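Ticket 71: boxes missing after move
Status: open
Submitted by: Jaanus Avotiņš

Hi again, Brivia support! Adding to my own ticket so it's all in one place. I moved out of the Nyamweya Court apartment and into a one-bedroom in Todmont in January 2024, and most of my stuff came over fine. Four boxes that were in your storage unit didn't. The app says "delivered" for all of them, which is news to me (I've looked in the hall closet twice, and behind the couch).

What's in them: winter coats, my grandmother's dishes, tax papers, and one I never unpacked from the move before that, so your guess is as good as mine.
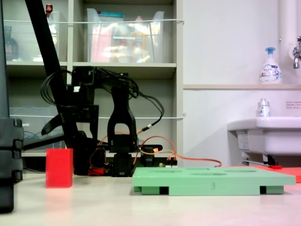 I tried what your chat person suggested. Logged out, logged back in, took the old address off my profile. Now the inventory page shows no boxes at all, where before it at least showed the wrong thing! I put the old address back and the list came back too, still saying delivered.

Then I called the Dritetti warehouse, the one printed on my receipt. The guy there was super nice and found a pallet under my name in bay 18, but he can't release it while your system has it closed out. He said you'd have to reopen the order on your end.

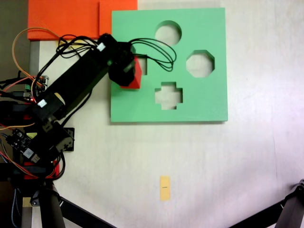 So could somebody please do that? I'm also still being billed for the unit, and my coverage only goes up to $700, so I'd much prefer the boxes to a claim. Evenings are best for delivery. The buzzer is broken, so have the driver call me from the street.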